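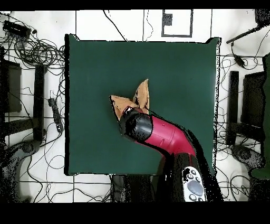 *샌드 색 천, 진초록 깔개 위에서*

2024년 8월 30일

수건 하나로 이렇게 긴 글을 쓰게 될 줄은 몰랐는데, 쓰다 보니 할 말이 자꾸 늘어났습니다. Hubmann에서 나온 작은 테리 핸드타월이고, 색은 여러 가지 중에 샌드입니다. 지난 1월에 Zindow에서 10장 묶음으로 샀고 그동안 부엌, 욕실, 현관, 가방 속까지 안 가져간 데가 없어요. 좋은 점부터 쓰고 싶지만 좋은 점이 제일 많으니 중간중간 나눠서 쓰겠습니다.

먼저 말해 두자면 저는 수건에 까다로운 편입니다. 너무 두꺼우면 장마철에 냄새가 나고, 너무 얇으면 손을 닦다 말고 바지에 마저 닦게 되잖아요. 호텔 수건처럼 두툼한 건 몸 닦을 때나 좋지, 싱크대 옆에 걸어 두면 하루 종일 축축하게 늘어져 있습니다. 그래서 손 닦는 수건만큼은 얇은 것과 두꺼운 것 사이의 어딘가를 오래 찾아다녔고, 그 어딘가가 드디어 나왔다고 생각합니다(적어도 우리 집 기준으로는요!).

## 사게 된 사연

원래 쓰던 건 Grulico의 회색 핸드타월이었습니다. 나쁜 물건은 아니었어요. 처음 몇 달은 부드럽고 물도 잘 먹고, 접어서 쌓아 두면 모서리도 반듯했습니다. 그러다 어느 시점부터 올이 하나둘 풀려 나오더니, 가위로 잘라 주면 그 옆에서 또 나오고, 나중에는 가장자리가 물결처럼 울어서 반으로 접어도 귀가 안 맞게 되었습니다. 버리기는 아까워서 지금은 창틀 닦는 걸레로 잘 쓰고 있습니다.

새로 살 때는 조건을 딱 두 가지로 잡았습니다. 가장자리가 튼튼할 것, 그리고 흰색이 아닐 것. 흰 수건은 보기에는 시원한데 카레를 하는 집에서는 오래 못 갑니다. 한번 물든 수건을 삶고 햇볕에 널고 또 삶아도 손님 앞에는 내놓기가 애매해요. 김치 국물도 마찬가지고, 커피는 말할 것도 없고요.

Zindow 상품 페이지에는 후기가 1,178건 달려 있었습니다. 저는 이런 걸 꽤 읽는 사람이라 낮은 평점부터 훑었는데, 불만은 대부분 "생각보다 작다"와 "화면이랑 색이 다르다"였습니다. 올이 풀린다는 이야기가 눈에 띄지 않아서 그날 밤에 바로 주문했습니다. 작다는 불만은 저한테는 오히려 반가운 소리였고요.

## 색 이야기를 조금 길게

샌드라는 이름을 보고 저는 밝은 베이지를 상상했습니다. 상자를 열었더니 그보다 훨씬 따뜻한 색이 나와서 잠깐 멈칫했어요. 연한 갈색 같기도 하고, 햇볕이 드는 쪽으로 들고 가면 주황 기운이 올라오고, 저녁에 노란 전등 밑에서는 겨자색에 가까워집니다. 후기에서 색이 다르다고 한 사람들 마음이 이해가 갔습니다. 다들 다른 시간에 상자를 열었겠죠.

그런데 쓰면 쓸수록 이 애매함이 마음에 듭니다. 나무 도마 옆에서도 어울리고, 욕실의 흰 타일 옆에서는 방이 조금 따뜻해 보이고, 특히 진한 초록이랑 붙여 놓으면 참 예쁩니다. 초록 천 위에 하나 툭 올려 두면 가을 같아요. 저는 그 뒤로 초록색 물건이 눈에 띄면 자꾸 수건을 갖다 대 봅니다.

화면으로 색을 고르는 분들께는, 상품 사진보다 한 단계 붉고 한 단계 진하다고 생각하고 고르시라고 말씀드리고 싶습니다. 차가운 베이지를 원하셨다면 샌드 말고 다른 색으로 가시는 게 좋겠습니다.

## 촉감과 두께

표면은 고리가 오톨도톨하게 살아 있는 테리입니다. 벨벳처럼 깎아 놓은 수건이 아니라서 처음 만지면 살짝 까슬까슬한데, 저는 이 느낌을 좋아합니다. 손을 닦을 때 물기를 미는 게 아니라 집어 가는 느낌이 나거든요. 새것일 때보다 몇 번 빨고 난 뒤가 확실히 낫습니다. 고리가 자리를 잡으면서 폭신해지고, 처음에 살짝 돌던 뻣뻣함이 빠집니다.

두께는 한 손으로 움켜쥐었을 때 주먹 안에 다 들어오고 귀퉁이만 조금 삐져나오는 정도입니다. 이게 저한테는 아주 중요해요. 냄비 뚜껑을 급하게 들 때, 병뚜껑이 안 열릴 때, 식탁 위에 물을 쏟았을 때, 접힌 수건을 펴고 다시 접고 할 여유가 없잖아요. 그냥 움켜쥐고 바로 쓰면 되는 크기와 두께라서 손이 먼저 갑니다. 물론 뜨거운 걸 잡으라고 만든 물건은 아니니까 오븐에서 꺼낼 때는 장갑을 씁니다.

재미있는 건 모양이 잘 선다는 점입니다. 아무렇게나 뭉쳐서 내려놓아도 납작하게 퍼지지 않고 귀퉁이가 뾰족하게 올라온 채로 있어요. 축 처지는 얇은 행주에서는 잘 못 보던 모습이라 처음엔 좀 귀엽다고 생각했고, 지금도 가끔 그렇게 생각합니다. 공기가 통해서인지 뭉쳐 둔 걸 깜빡해도 꿉꿉해지는 속도가 느린 것 같습니다. 제 코를 기준으로 한 이야기니 너무 믿지는 마시고요. 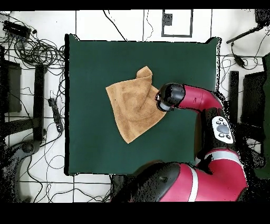 > 저도 같은 걸 써요. 그런데 저는 촉감보다 접을 때가 더 좋더라고요. 대충 던져 놨다가도 귀퉁이 하나 잡고 털면 바로 펴져서, 빨래 개는 시간이 확 줄었어요. 다만 건조기에 오래 돌리면 좀 뻣뻣해지던데, 건조기 쓰시는 분들은 어떻게 하시는지 궁금합니다. 저는 결국 덜 말랐을 때 꺼내서 널어요.

지난번에 짧게 올린 첫인상 글에 달린 댓글인데, 너무 맞는 말씀이라 그대로 옮겨 왔습니다. 접는 이야기는 저도 꼭 하고 싶었어요. 크기가 작으니 두 팔을 벌릴 필요 없이 무릎 위에서 다 해결됩니다. 귀퉁이를 잡고 한 번 털고, 반 접고, 또 반 접고, 끝. 텔레비전을 보면서 개도 귀가 맞습니다. 저는 세로로 세워서 서랍에 꽂아 두는데, 도톰한 편이라 옆으로 쓰러지지도 않아요.

건조기는 저도 비슷한 경험을 했습니다. 표준 코스로 끝까지 돌리면 고리가 눌린 것처럼 뻣뻣해져서 나옵니다. 다음 세탁 때 돌아오긴 하는데, 그날 하루는 손맛이 별로예요. 지금은 저도 중간에 꺼내서 건조대에 걸어 둡니다. 얇은 편이라 저녁에 널면 아침에는 걷을 수 있고, 장마철에도 선풍기 한 대면 충분했습니다.

## 빨래를 거듭한 뒤

세탁기 옆 달력에 빨 때마다 표시를 해 두는 버릇이 있어서 기록이 남아 있습니다. 부엌에서 제일 고생한 한 장이 49번을 돌았습니다. 결과부터 말하면 아직 현역이고, 앞으로도 한참 더 쓸 생각입니다.

색은 조금 빠졌습니다. 서랍 깊숙이 넣어 둔 새것과 나란히 놓으면 차이가 보여요. 그런데 얼룩덜룩하게 빠진 게 아니라 전체가 한 톤 순해진 정도라서, 따로 놓고 보면 모르실 겁니다. 첫 세탁 때 물 빠짐이 있다는 안내문이 들어 있어서 저는 따로 빨았고, 물에 연하게 노란 기가 돌았습니다. 두 번째부터는 다른 색깔 빨래와 같이 넣었는데 옮은 적은 없었어요. 흰 셔츠와는 아직도 같이 안 넣습니다. 겁이 많아서요.

보풀은 처음 몇 번이 심합니다. 건조기 필터에 주황빛 솜이 한 겹 깔리는 걸 보고 이러다 수건이 없어지는 게 아닌가 싶었는데, 어느 순간 뚝 그쳤습니다. 안경이나 유리컵을 닦는 용도로는 그 시기가 지나고 나서 쓰시는 게 좋겠습니다. 저는 성급하게 와인잔을 닦았다가 잔을 다시 헹궜습니다.

세제는 Dralance의 향 없는 액체 세제를 씁니다. 섬유유연제는 안 넣어요. 한번 넣어 봤더니 만질 때는 보들보들한데 물이 겉돌아서, 손을 닦아도 닦은 것 같지가 않았습니다. 유연제를 꼭 쓰시는 분이라면 이 수건의 제일 좋은 점을 절반쯤 놓치시는 셈이라 말리고 싶습니다. 두 번쯤 유연제 없이 빨았더니 원래대로 돌아왔으니, 이미 넣으신 분도 걱정은 마세요.

얼룩은 이렇게 겪었습니다.

- 카레: 바로 찬물에 헹구고 주방 세제로 비벼서 빨았더니 수건 색에 묻혀서 안 보입니다. 엄밀히 말하면 빠진 건지 숨은 건지 모르겠습니다.
- 커피: 아무 일도 없었던 것처럼 지나갔습니다. 색이 이러니 유리할 수밖에요.
- 블루베리: 졌습니다. 귀퉁이에 보랏빛 점이 하나 남아 있고, 그 한 장은 이제 부엌 전용입니다.
- 자전거 체인 기름: 묻힌 제 잘못이고, 수건은 할 만큼 했습니다. 거뭇한 자국이 흐려지긴 했어요.

## 가장자리, 제가 제일 까다롭게 보는 곳

이 부분 때문에 이 글을 쓴다고 해도 됩니다. 둘레를 따라 고리 없이 매끈하게 짠 단이 둘러져 있는데, 본판보다 납작하고 색도 살짝 밝아 보입니다. 손으로 훑으면 오톨도톨한 데서 매끈한 데로 넘어가는 경계가 딱 느껴져요. 저는 이 경계를 엄지로 만지작거리는 게 버릇이 됐습니다.

그 많은 세탁을 겪고도 단이 울지 않았습니다. 예전 수건은 본판이 줄어드는 동안 단은 안 줄어서 가장자리가 물결쳤는데, Hubmann 것은 둘이 같이 줄어드는 모양입니다. 처음 빨고 나서 전체적으로 조금 작아지긴 했거든요. 그런데 접으면 여전히 귀가 맞고, 귀퉁이도 둥글게 뭉개지지 않고 뾰족하게 남아 있습니다. 뭉쳐서 던져 놓아도 귀퉁이는 자기 모양대로 삐죽 나와 있어서, 집어 들 때 거기만 잡으면 됩니다. 위에 댓글 주신 분이 말한 바로 그 귀퉁이요!

올이 나온 곳이 하나 있습니다. 현관에 두고 쓰던 것인데, 열쇠고리에 걸려서 고리 하나가 길게 당겨졌어요. 짧게 잘라 줬더니 그 뒤로 더 풀리지는 않았습니다. 고양이를 키우는 집이라면 모든 테리 수건이 그렇듯 이것도 사냥감이 될 수 있겠습니다. 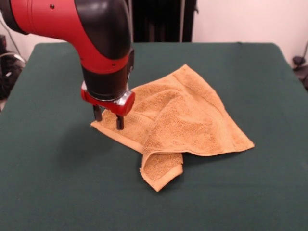
## 어디에 어떻게 쓰고 있나

부엌에서는 싱크대 앞 고리에 하나, 식탁 구석에 하나가 늘 나와 있습니다. 고리에 거는 건 손 닦는 용이고, 식탁 것은 아무 데나 쓰는 용인데 자꾸 둘이 바뀝니다. 같은 색으로만 산 걸 후회한 유일한 순간이에요. 다음에는 용도별로 색을 나눌까 합니다. 상추나 허브를 씻어서 물기를 뺄 때도 펴 놓고 굴리듯이 감싸 주면 금방이고, 도마 밑에 깔면 도마가 미끄러지지 않아서 칼질이 편합니다. 젖은 행주를 까는 것보다 도마 밑이 덜 축축해서 좋았어요.

욕실에서는 세수하고 얼굴을 누르는 용도로 씁니다. 까슬한 느낌이 싫으신 분은 얼굴에는 안 맞을 수 있습니다. 저는 문지르지 않고 꾹꾹 누르기만 하니 괜찮았는데, 같이 사는 식구는 두 번 써 보고 자기 수건으로 돌아갔습니다. 취향 차이가 확실히 갈리는 부분이니 얼굴에 쓸 생각이시면 몇 번 빤 다음에 판단하시면 좋겠습니다.

가방에도 한 장 넣고 다닙니다. 여름 내내 물병을 감싸서 다녔는데, 물병에 맺힌 물은 수건이 다 먹고 책은 멀쩡했습니다. 공원 벤치가 젖어 있으면 그걸로 닦고 앉고, 집에 와서 세탁기에 던지면 끝이고요. 돌돌 말면 필통 옆 빈자리에 쏙 들어갑니다. 이 용도로는 정말 강력하게 권하고 싶어요.

그리고 의외로 잘 쓰는 데가 화분 옆입니다. 물을 준 다음 받침 가장자리로 넘친 물을 바로 훔치고, 잎에 앉은 먼지도 고리 부분으로 살살 닦으면 잘 닦입니다. 큰 잎은 한 손으로 밑을 받치고 닦아 주세요. 저는 급하게 하다가 고무나무 잎 하나를 꺾었습니다. 수건 탓은 아니고요.

## 깔개도 한마디

수건을 늘어놓고 보기 좋은 바탕을 찾다가 진초록 천을 하나 깔아 쓰기 시작했는데, 이게 빨래를 분류하고 갤 때도 요긴합니다. 무늬가 없고 색이 진하니 밝은 수건의 모양이 한눈에 들어오고, 어디가 앞이고 어디가 귀퉁이인지 헤매지 않아요. 가장자리가 아주 반듯하지는 않지만 저는 신경 쓰지 않습니다. 단점이라면 테리 보풀이 잘 보인다는 것인데, 뒤집어 생각하면 보풀이 얼마나 나오는지 확인하기에는 최고의 바탕입니다. 앞에서 보풀이 뚝 그쳤다고 자신 있게 쓴 것도 이 천 덕분이에요.

## 아쉬운 점

고리가 없습니다. 정확히는 걸 수 있는 끈이 안 달려 있어요. 싱크대 앞에 거는 사람이 얼마나 많은데 왜 안 달았을까 싶습니다. 저는 집에 있던 면 끈을 잘라서 귀퉁이에 꿰맸고, 바느질이 서툰데도 아직 멀쩡합니다. 단이 탄탄해서 바늘이 잘 안 들어가는 게 문제라면 문제였습니다.

첫 세탁 전 냄새도 적어 두겠습니다. 새 옷에서 나는 것과 비슷한 냄새가 꽤 진했고, 한 번 빨아서는 안 빠지고 두 번 빨고서야 사라졌습니다. 급하게 손님용으로 꺼내실 계획이라면 미리 빨아 두셔야 합니다.

낱장으로는 안 팔고 묶음으로만 파는 것도 아쉬웠습니다. 색을 섞어서 고를 수 있으면 더 바랄 게 없겠는데, Zindow에 문의했더니 지금은 한 가지 색으로만 나간다는 답이 왔습니다. 혼자 사시는 분이라면 친구와 나누셔도 좋겠어요. 저도 그중 몇 장을 옆집에 드렸고, 그다음 달에 옆집 베란다에 같은 색 수건이 더 늘어나 있었습니다.

큰 걸 원하시는 분께는 권하지 않습니다. 머리를 말리거나 몸을 닦기에는 턱없이 작고, 설거지한 큰 냄비를 닦다 보면 중간에 다 젖어 버려서 한 장을 더 꺼내게 됩니다. 어디까지나 손, 입가, 컵, 식탁 한구석을 위한 수건이에요.

## 다시 살 것인가

네, 이미 장바구니에 들어 있습니다. 이번에는 초록 계열로 가 보려고 해요. 샌드 옆에 섞어 두면 부엌용과 식탁용이 바뀔 일도 없고, 서랍을 열었을 때 얼마나 예쁠지 생각하면 벌써 기분이 좋습니다.

혹시 초록색을 이미 쓰고 계신 분이 있다면 물 빠짐이 어땠는지 댓글로 알려 주세요. 카레에 이기는지도 궁금합니다.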